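Inow Hand-Held Gripper Kit
Set-up and Operating Guide

Section 6. Working in shared indoor areas

Applies to kit revision 2. Section last changed Apr 21, 2020.

6.1 Scope

This section sets the rules for recording wiping and cleaning tasks with a pair of hand-held grippers in corridors, locker areas, lobbies and other places that stay open to people outside the project. Recording at a fixed bench is covered in Section 5. If the site has its own rules and they are stricter than these, follow the site rules.

The site lead at each location (Hiltcombe or Plinetti) keeps the list of approved areas. Do not record in an area that is not on the list.

6.2 Before entering the area

1. Check that the area is approved for the task code on your work sheet. Wall and furniture wiping is task code 206.
2. Read any notice posted on doors, glass panels or walls. Do not cover, move or remove a notice, even if it is in the way of the task.
3. Confirm that doors and walkways can be used normally while you work. An operator with a gripper in each hand cannot open a door safely for someone else.
4. Remove rings, bracelets and loose watch straps. Sleeves may be long or short but must not hang over the marker cube.
5. Inspect both marker cubes. All printed faces must be flat, clean and free of tape. Replace a cube with a lifted corner; do not glue it back down.

Note: Fingerprints on a marker face are acceptable. Cleaning fluid is not. Dry the face with the lint-free pad before starting.

6.3 Starting the grippers

1. Hold both grippers pointed at the floor.
2. Switch on the left gripper, then the right gripper.
3. Wait for a steady green light on each cube. A blinking light means the gripper has not paired. Switch it off, wait 20 seconds and try again.
4. Open and close each set of jaws fully, twice.
5. Raise both cubes to chest height and hold them still until the start tone sounds.

CAUTION: Keep fingers behind the jaw hinge at all times. The jaws follow the trigger without delay and will close on a fingertip.

6.4 Wiping walls and corners

1. Pick up the cloth near its middle so that the folds gather ahead of the jaws. A cloth held by one edge tends to slip out at the first corner.
2. Bring the cloth to the surface slowly. Stop when the folds flatten. Further pressure loads the jaw tips and does not clean any better.
3. Wipe downward in short strokes. Keep at least one marker face turned toward the head camera during each stroke.
4. Where a wall meets a cabinet, work the cloth into the corner with one gripper only. Keep the other gripper low and clear of the cabinet front.
5. At handles, locks and ventilation slots, lift the cloth away from the surface and set it down on the other side. Do not drag it across.

Note: If both cubes leave the camera view for longer than the tracking limit, the segment is marked as lost. Finish the stroke, return to the start position and repeat the segment. Do not try to repair it by hand in the Ait Brahim viewer.

CAUTION: Do not wipe electrical outlets, switches, door sensors or fire equipment. These are outside the task even when they stand next to the surface being cleaned.

6.5 Items belonging to other people

1. Leave bottles, bags, papers and similar items where they are unless the work sheet names them.
2. Do not open, unlock or try the handle of any locker or cabinet.
3. If an item blocks the surface, wipe up to it and stop. Enter code 2 (partial surface) on the work sheet.
4. If an item falls, stop the recording first, then put the item back.

6.6 People and reflections

Stop recording when a person outside the project comes close enough to be recognized. Wait until they have left the area – do not ask them to hurry or to go another way.

Dark glass and polished metal can reflect a face as clearly as a mirror. Before the first segment, stand in the working position and look at each shiny surface nearby. If a reflection shows a recognizable person, change the working angle. If that is not possible, choose another surface from the approved list.

6.7 Ending the session

1. Release the cloth into the used-cloth bag. Do not set it on furniture.
2. Point both grippers at the floor and hold the stop button until the green lights go out.
3. Return the grippers to the case with the jaws open. Closed jaws put a constant load on the return spring, which is rated for 2000 cycles between inspections.
4. Complete the work sheet before leaving the area. Enter the task code, the surface and any lost segments.
5. Report damage to walls, doors or furniture to the site lead the same day, however small.

Approved areas are reviewed each November. An area that has been rebuilt or repainted comes off the list until it has been checked again.

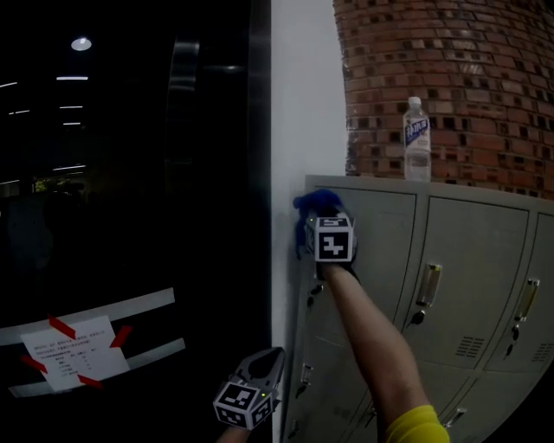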